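Consumer Behaviour for People Who Also Shop
Handout 4: Returns, refunds and the long goodbye

Read before the seminar. Reading it during the seminar is also possible, and I can always tell.

Last time we looked at how people decide to buy a thing. This week we look at how they decide to give it back, a subject the set textbook covers in one paragraph and a diagram of a lorry. Most of you will have sent something back this term. A fair number will have meant to send something back, and still have it.

1. Three words people mix up

A refund is money. A return is a journey. An exchange is a return that ends in more shopping. In law they are separate matters, and in your essays they should be too. Last year's scripts used "refund" for all three, and on one occasion for a voucher.

A shop may let you return something it has no duty to take back. Much of what customers call "my rights" is really the shop's own policy, printed on the receipt in grey ink. If you buy an unfaulty coat in person and then go off it, you are mostly relying on the kindness of the shop, or on its fear of reviews. Buying at a distance is different, as you haven't been able to handle the goods, and a cooling-off period usually applies. Bring the summary sheet from handout 3. I am not printing it again.

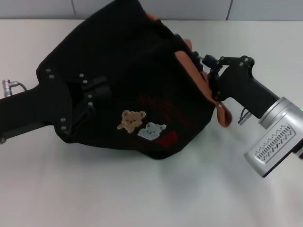

Cristóbal Ulloa

2. Why things stay unreturned

The economist's answer is that returning costs effort, and people weigh the effort against the money. This is tidy and explains perhaps half of it. I have watched a grown man drive across town to get back the price of a sieve. I have also kept, for two years, a pair of boots that don't fit, with the form still in the box.

The better explanations come in layers. There is plain delay: a deadline of 28 days feels like a whole season on day one and like an insult on day 27. Longer deadlines don't always bring more returns, and sometimes bring fewer, and you should be able to say why. (Hint: think about when you wrote your last essay.)

Then there is ownership. Once a thing has been in the house for a week it has begun to be yours, whether or not you like it. You have made room for it. You may have defended it to a relative. Sending it back means admitting that the relative was right.

And there is the packaging. Shops know perfectly well that a bag which can be sealed again will be used, and that a box which has to be torn open in four places will not. Some firms pay good money for the first kind and some for the second. Work out which sort of firm wants which, and you have most of question 3 below.

3. The Arancibia case

Arancibia sells clothes by post. In April it made returns free and printed the fact on every parcel. The managers had in mind a gentle rise in trust. In the first month they received 1,160 parcels back, against 700 in the month before, and held a meeting.

The meeting blamed the customers. It was said that people were ordering the same jacket in three sizes and treating their bedrooms as fitting rooms. They were. It was also the sensible thing to do, given that Arancibia's medium was wider than its large. Orders had gone up as well, to 3,196 in the same month, but that figure was on another slide and the person with the slide had a train to catch.

Notice what the managers counted. A returned parcel arrives at the back door and has to be opened by somebody. A customer who never orders again arrives nowhere, and takes up no shelf space at all. Firms are very good at measuring the first and tend to find out about the second from their bank.

Compare this with Dindeo, which charged for returns and was proud of how few it had. The customers who kept their unwanted goods did not become fond of Dindeo.
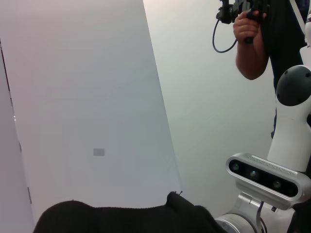

Themba Mathebula objects that I am too soft on free returns. Somebody pays for them, he wrote on last year's feedback form, and it is the customer who measures himself properly and keeps what he orders, who is charged a little more for every shirt so that other people can dither. He asked for this to be put in the handout. He is right about the shirts. Whether he would shop at a firm that agreed with him is something we can ask him, should he come.

4. Questions for the seminar

Prepare two. Everyone prepares the first, so please prepare another as well.

Should a shop remind customers that their return period is about to end? Answer once as the shop and once as the customer.

Work out what share of April's orders came back to Arancibia, then explain why the answer is less useful than it looks. Parcels returned in a month were not all ordered in it.

Describe the packaging of something you have kept against your will.

5. Housekeeping

Essays are due by noon and go in the box outside room 68. The box does not give refunds. Late work may be exchanged for a lower mark.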